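Part-time kitchen and packing assistant — Tritberg

Posted 18 Sep 2021

Jerkness is a small mail-order shop for kitchen textiles and table things. We sell towels, cloths, simple plates and glasses, and we send them from our own rooms in Tritberg. We are looking for one person who will keep our kitchen in good order and help with the packing of the parcels.

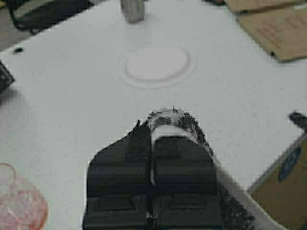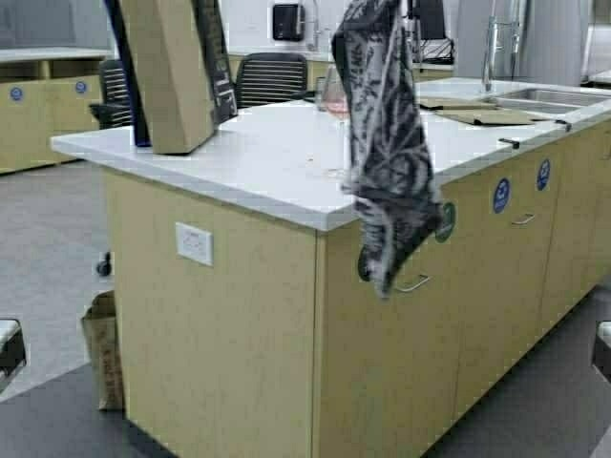
The white worktop is where a big part of this job is done.

What is the work

In the morning you clear the counter and wipe it. Cups and glasses go to the sink, you wash them and put them back in their places. Towels must be folded in thirds, with the pattern to the outside, and laid on the shelf by color. After this the counter is used for packing until lunch. We have 388 different articles in the catalog now, so you will need some weeks until you know them, and we do not expect that you learn them faster.

Packing means: you take the order sheet, collect the articles, look at each one for stains or broken edges, wrap it and choose the right box. Cardboard that is still good we use again. Please do not throw it away before you have asked. Boxes which are too soft are flattened and go to the paper container in the yard.

At lunch the kitchen belongs to everybody. We are 13 people, and most of us eat here, so the counter should be free at noon. In the afternoon there is a second round of tidying, and on some days returns to check and sort.

Hours and pay

The position is for 20 hours in the week, from Monday to Friday, mornings or afternoons after agreement. The pay is 900 per month, with a paid trial week at the start. In December we have many more orders and we will ask you for extra hours — these are paid on top, and you can say no.

If you keep Ramadan or another time of fasting, we can move your hours earlier or later. Some colleagues do this every year and it works well for us.

Whom we are looking for

You like when things have a place. You can stand for several hours and lift a full parcel box. You can read an order sheet in English; your speaking does not need to be perfect, mine is also not. Experience in a kitchen, a hotel or a warehouse is welcome, but we will show you everything. A driving license is not needed.

We cannot offer this job as work from home, and we cannot help with finding an apartment. Bus 167 from Mirkden stops in front of the building.

How to apply

Write us a short letter, half a page is enough. Tell us when you could start, which hours you prefer, and what kind of work you did before. A photo is not necessary. You can send it with the contact form on our website or bring it to the office in the morning, the second door on the left side after the stairs.

We read all letters and we answer every person, also when the answer is no. Who is invited will come for one hour, see the rooms, and pack two or three orders together with us.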